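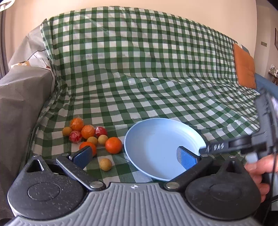 Figure 7.1 Hand-held grippers over a checked cloth, with mixed fruit and an empty plate. Some of the fruit is wrapped in clear plastic.

Chapter 7
Grip Faults and Unplanned Release

7.1 Introduction

A gripper fault is any condition in which the force at the fingers differs from the force the controller believes it is applying. The definition is broader than the one used in Chapter 4, where only mechanical failures were counted. It takes in worn pads, loose finger screws, slipping film, cable strain and errors in the width signal. Most of these faults cause no alarm. The object drops, or is crushed, and the log shows a normal cycle.

Soft goods on soft surfaces are a hard case. A cushion under a cloth gives way when a fingertip presses on it, and the contact height changes during the approach. Bare peel and plastic film also behave differently under the same pad. Film can slide over the fruit inside it while the pad holds the film firmly, so a slip sensor in the pad reads no motion at all. The round shapes in Figure 7.1 add a third problem: an item that is touched off center rolls before the second finger arrives.

7.2 The Tarnitz release

The case used throughout this chapter took place at the Tarnitz packing site in January. A two-finger arm on Line 2 was moving wrapped fruit from a padded tray to a plate conveyor. After 810 normal cycles the arm released an item during the transfer swing, above the guard rail. The item cleared the rail and struck an operator's face shield. There was no injury. The line was restarted without inspection, and a second release took place at cycle 1065. The line was then locked out.

The first report blamed the wrapping. The Wurberg test laboratory repeated the transfer with film from the same roll and could not produce a release at the programmed force. It did find that one finger screw had backed out far enough to let the finger rotate under load. The width encoder sits on the motor side of that joint – it cannot see the rotation. The controller read a closed grip while the pads were opening.

Three points from the report should be kept in mind while reading the rest of the chapter:

The fault was present before the first release. Play in the joint could have been felt by hand with the power off.
The restart procedure required the operator to clear the dropped item and press reset. It did not require a check of the fingers.
The guard rail had been sized for items falling straight down, and the transfer swing had been made faster after the rail was installed.

7.3 Scope

Section 7.4 covers finger joints and fasteners. Section 7.5 deals with pad wear and gives the Lynch pull test, in which a grooved or textured pad is loaded sideways until it slips. Section 7.6 treats sensing errors, and Section 7.7 returns to guarding and safe speed. The Tulis checklist on page 315 may be copied for shop use. Readers who work only with suction tools can skip Section 7.5.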